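Von: Tamsin Boateng, Stelle für Verpflegung und Wertstoffe
An: Verteiler Hausinformation Muteck
Datum: 15. März 2023
Betreff: Re: Getränkeflaschen in den Arbeitsräumen – Verschlüsse, Restinhalte, Sammelstellen

Sehr geehrte Kolleginnen und Kollegen,

auf die Anfrage aus dem Bereich Nyaga, die am Montag über diesen Verteiler gegangen ist, antworte ich der Einfachheit halber wieder an alle. Mehrere Bereiche haben mir in den letzten Wochen ähnliche Fragen gestellt. Die Anfrage lautete im Wortlaut:

> Sehr geehrte Frau Boateng,
>
> in den Teeküchen unseres Bereichs hängt seit Januar der neue Aushang zur
> Rückgabe von Kunststoffflaschen. Daraus geht für uns nicht eindeutig
> hervor, ob die Verschlüsse vor der Abgabe abgenommen werden sollen.
> Auf dem alten Aushang stand »ohne Deckel«, auf dem neuen steht dazu
> nichts. Außerdem wurde in der vergangenen Woche ein Sammelbehälter
> nicht mitgenommen, weil darin Flaschen mit Restinhalt lagen. Der
> Behälter steht noch bei uns.
>
> Wir bitten ferner um Auskunft, ob angebrochene Flaschen in den
> Arbeitsräumen liegend aufbewahrt werden dürfen und wie mit Getränken
> umzugehen ist, deren Etikett nicht in deutscher Sprache beschriftet
> ist.
>
> Mit freundlichen Grüßen
> Bereichssekretariat Nyaga

Zu den einzelnen Punkten nehme ich wie folgt Stellung. Die Regelung gilt für alle Arbeitsräume, Besprechungsräume und Teeküchen im Gebäude Muteck sowie für die Flächen des Projekts Panda. Sie betrifft ausschließlich Kunststoffflaschen. Für Glas und Kartonverpackungen bleibt es beim bisherigen Verfahren.

1. Geltungsbereich

Erfasst sind auch Flaschen, die nicht über unseren Lieferanten Voso bezogen, sondern von Beschäftigten oder Gästen mitgebracht werden. Hierzu gab es unterschiedliche Auffassungen. Maßgeblich ist allein, dass die Flasche im Haus abgegeben wird. 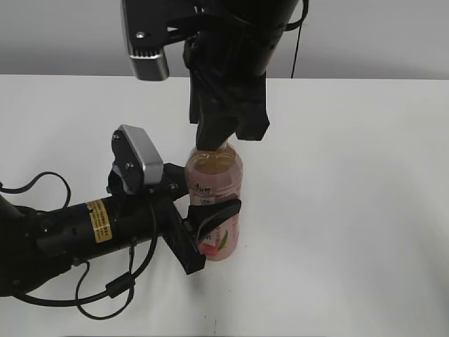
Kunststoffflasche mit teefarbenem Getränk, Etikett mit chinesischen Schriftzeichen und Fruchtabbildung

Eine deutschsprachige Beschriftung ist für die Rückgabe nicht erforderlich. Wer Getränke mit fremdsprachigem Etikett für andere bereitstellt, etwa bei Besprechungen oder Besuchen, legt bitte eine Karte mit Getränkeart und Zutaten daneben. Eine Fruchtabbildung auf dem Etikett ersetzt diese Angabe nicht. Kartenvordrucke liegen in den Teeküchen in der oberen Schublade aus und können bei mir nachbestellt werden.

2. Restinhalte

Flaschen sind vor der Abgabe vollständig zu entleeren. Der Abholdienst ist berechtigt, einen Behälter stehen zu lassen, sobald sich darin eine gefüllte oder teilgefüllte Flasche befindet. Der bei Ihnen verbliebene Behälter ist daher bitte durchzusehen und zur nächsten Abholung erneut bereitzustellen. Eine gesonderte Abholung ist nicht vorgesehen.

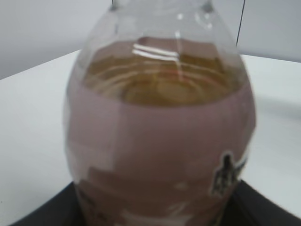 Die Sichtprüfung an der Sammelstelle hat sich als fehleranfällig erwiesen, und wir bitten darum, jede Flasche vor dem Einwurf kurz zu öffnen und über dem Ausguss umzudrehen. Besonders bei Flaschen mit breitem Etikett reicht ein Blick auf den Flaschenkörper nicht aus. Bei der hier gezeigten ist das bernsteinbraune Getränk nur oberhalb der altrosa Banderole zu erkennen, den unteren Teil verdeckt das Etikett. Stünde die Flüssigkeit niedriger, ließe sich der Rest von außen kaum feststellen. Gesüßte Getränke sind mit etwas Wasser nachzuspülen, und das Spülwasser gehört in den Ausguss und keinesfalls in die Pflanzgefäße auf den Fluren.

3. Verschlüsse

Der alte Aushang ist überholt. Verschlüsse werden nach dem Entleeren wieder aufgeschraubt und mit der Flasche abgegeben. Bei der Durchsicht für den Monat Januar wurden 2245 Flaschen erfasst, davon 521 ohne Verschluss. Die fehlenden Verschlüsse fanden sich zum Teil im Restmüll, zum Teil auf Tischen und Fensterbänken.

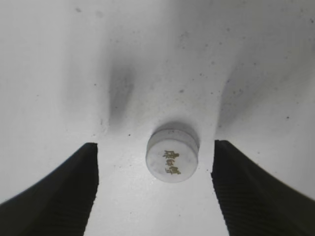
Kleine weiße Kappe auf weißer Fläche

Helle Kappen werden auf hellen Tischen beim Aufräumen leicht übersehen. Ich bitte deshalb, den Verschluss während des Ausschenkens auf das Tablett oder in die dafür vorgesehene Schale zu legen. Einzelne Verschlüsse, die keiner Flasche mehr zugeordnet werden können, nimmt die Sammeldose neben der Spüle auf. Kronkorken und Metalldeckel gehören nicht hinein.

Der neue Aushang wird um den Satz »Verschluss bitte wieder aufschrauben« ergänzt. Die Sekretariate erhalten die Fassung als Datei und tauschen sie bitte selbst aus. Vorhandene Exemplare mit dem Zusatz »ohne Deckel« sind zu entfernen, auch jene an den Innenseiten der Schranktüren.

4. Aufbewahrung angebrochener Flaschen

Angebrochene Flaschen sind stehend aufzubewahren, im Kühlschrank in der Türablage und in den Arbeitsräumen auf einer abwischbaren Fläche mit Abstand zu Unterlagen und Netzteilen. Am Ende der Woche werden die Kühlschränke geräumt. Ungeöffnete Flaschen dürfen liegend gelagert werden, sofern der Verschluss fest sitzt.

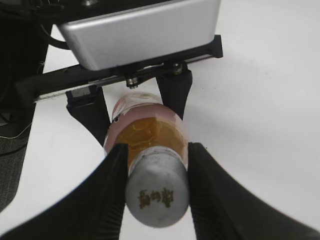
Für die Zuordnung im Kühlschrank verlangen wir weiterhin eine Kennzeichnung mit Namenskürzel und Datum. Sie ist auf dem Flaschenkörper anzubringen. Auf dem Verschluss ist dafür wenig Platz, und manche Verschlüsse sind bereits bedruckt, so auch der hellgraue Schraubverschluss dieser liegenden Flasche mit einer Reihe kleiner, bräunlich-goldener Zeichen. Handschriftliche Kürzel wären daneben schwer zu lesen. Geeignet sind die ablösbaren Aufkleber aus dem Materialschrank. Sie müssen vor der Abgabe der Flasche nicht entfernt werden.

5. Sammelstellen und Mengen

Im Gebäude bestehen zwei Sammelstellen, eine im Erdgeschoss neben der Warenannahme und eine im dritten Obergeschoss am Lastenaufzug. Jede Sammelstelle fasst 700 Flaschen. Bereiche, die nach Veranstaltungen größere Mengen abgeben möchten, melden dies bitte vorher bei mir an, damit der Platz reicht. Das Abstellen von Tüten vor verschlossenen Behältern ist aus Gründen des Brandschutzes nicht zulässig – dies gilt auch für kurze Zeit und auch am Lastenaufzug.

Rückfragen richten Sie bitte unmittelbar an mich und nicht an den gesamten Verteiler. Änderungswünsche zum Aushang nehme ich bis Monatsende schriftlich entgegen.

Mit freundlichen Grüßen

Tamsin Boateng
Stelle für Verpflegung und Wertstoffe
Gebäude Muteck, Erdgeschoss

--
Verteiler Hausinformation Muteck
An- und Abmeldung über das zuständige Bereichssekretariat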